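Retrofit, Unit 11

Morenike Ogbonna arrived at the house in Brallside at 7 in the morning with a moisture meter, a borescope, and a signed work order for the removal of blown-in cellulose from the attic and the two exterior walls of the rear room. The order was dated 12/14/21. The client was listed as O. Isah.

Olumide Isah met her at the side entrance. He was wearing a coat. The thermostat in the hallway read 58 and the furnace was running.

"It runs all day," he said. "I had Dorkthorpe out in July. They said the attic was fine."

"Did they go up?"

"They looked at it from the hatch."

She wrote down *hatch only*. Dorkthorpe was a large firm and did most of its inspections from the hatch. From the hatch you could see the first two joist bays and whatever the last installer had wanted you to see.

She went up. The cellulose near the opening was level and deep. Past the chimney it dropped off in a slope, and at the eaves there was none. The drywall was bare between the joists. She measured depth at each bay and recorded the readings in a column. At the north end she found the soffit vents blocked with batts that had been pushed in by hand, and behind the batts the sheathing was stained dark along the nails. The meter gave 22 percent. She took a second reading a foot to the left and got 21.

Then she sat on a joist for a minute and listened. There was a sound under the blower noise, low and regular, and it came from the direction of the rear room.

When she came down Isah had moved to the foot of the ladder.

"The back room is the worst," he said. "I don't use it now."

"I'll need to get in there."

"It's open."
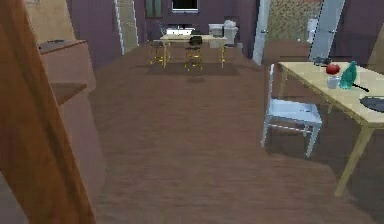
*The rear room, from beside the door.*

The temperature at the floor was 51. At head height it was 54. She moved the infrared thermometer along the exterior wall at intervals of 16 inches and wrote the numbers on the plan. A wall that has lost its fill shows a pattern: warm at the studs or cold at the studs, depending on which conducts better, and a horizontal break where the material has settled. She expected the break at five feet.

There was no break. The wall read the same from baseboard to ceiling, and the number was 49.

"Who did the walls?" she asked.

"Before my time. The man I bought from had it done. Oddsson."

"Vilhjálmur Oddsson?"

"You know him?"

"He trained me," she said.

She had worked for Oddsson for 11 months, in the first year after she left the college at Prirholm. He had owned one blowing machine, a Tamuno 2000, and he rebuilt its agitator himself each winter. He dense-packed walls to a standard that was not required by the code then and was only recommended now. He drilled two holes per bay where everyone else drilled one. He filled from the bottom, and he kept his hand on the hose and would not let an apprentice hold it until the apprentice could say, with eyes closed, when the bay was full. The pitch of the machine changed. It dropped, then it labored, and then it stopped moving material. You shut the feed off half a second before that.

She had learned it in the ninth month. Until then he made her sweep.

It was not possible that Oddsson had left a wall empty in his own house. She wrote down the reading anyway.

Ebuka Tijani came at ten with the truck and the vacuum. He ran the six-inch hose in through a window and up to the attic, taped the joints, and set the collection bags on the driveway. Aminu Bassey, who had been with them for three weeks, was told to watch the bags and change them at the line.

"What's in the wall?" Tijani asked.

"I don't know. It reads empty."

"So we skip the wall."

"The order says remove."

"Remove what?"

She did not have an answer to that. She marked the drill points in pencil on the north wall, two to a bay, and put the first hole at 14 inches above the floor. The bit went through the drywall and met resistance. She backed it out. Gray fiber was packed in the flutes. She pressed the hole with one finger and the material did not give.

She put the borescope in. There was nothing to see but fiber against the lens.

"It's full," she said.

Tijani leaned over. "Then why's it 49?"

She drilled the second hole at the top of the bay. Full. She drilled the next bay and the one after. The density, as far as she could judge it with a wire probe, was better than three and a half pounds per cubic foot. It was as good a wall as she had ever opened. It should have been within two degrees of the air in the room.

"Meter could be off," Tijani said.

She checked it against the palm of her hand, then against his. It was not off.

The low sound was clearer with the holes open. She asked Tijani to shut down the truck, then asked Isah to turn off the furnace, and the three of them stood and waited for the ducts to finish ticking. The sound went on. It started high, dropped, labored, and stopped. After an interval it started again.

"That's a pump," Isah said. "Next door has a pump."

Morenike timed it. The interval was constant. She knelt and put her ear to the lower hole.

It was a Tamuno 2000 with a worn agitator. She knew the rattle at the start of the cycle. Oddsson's machine had been sold for parts in the same month he died, and she had signed the receipt herself.

"Do you hear it stop?" she said.

"I hear something," said Tijani.

"It stops late. He's running past the stall." She listened to one more cycle. "Half a second. A bit more than half."

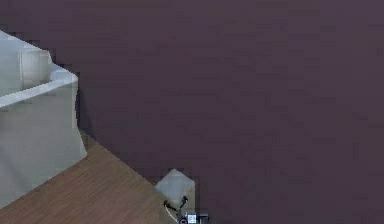 *Same room, another view.*

Isah asked whether this would be covered under the original quote.

She told him the attic would be. The blocked vents would be cleared, the wet batts would go out with the rest, and new material would be blown to the eaves with baffles in each bay. He would see a difference on his next bill. She estimated 1000 square feet and wrote that down. For the rear walls she wrote *fill present, density satisfactory, removal not advised*, and initialed it.

"And the cold?"

"I'd like to try one thing. There's no charge."

She sent Tijani out to the driveway with Bassey. She asked Isah to stand in the hallway. Then she laid her palm flat on the wall between the two holes, closed her eyes, and waited for the cycle to begin. The rattle came, and the rise. She felt it through the drywall, very faint, as a hose feels when the material is moving freely. The pitch dropped. It labored.

"Now," she said.

The sound stopped.

She kept her hand where it was and waited out the full interval, then a second one. Nothing started. She plugged the holes with the tapered foam plugs, bottom first, and set them flush with a putty knife. There were pencil marks left over on the other bays and she erased those.

The wall read 49. Ten minutes later it read 50.

Out on the driveway Bassey had let a bag go past the line and Tijani was explaining why that mattered. She signed the sheet against the hood of the truck. Under *Other observations* she wrote the time and the two readings, and below them, after some thought, *installer notified*.

Tijani read it over her shoulder and started the vacuum.

"Tell the kid he can hold the hose," she said. "I want to see what he hears."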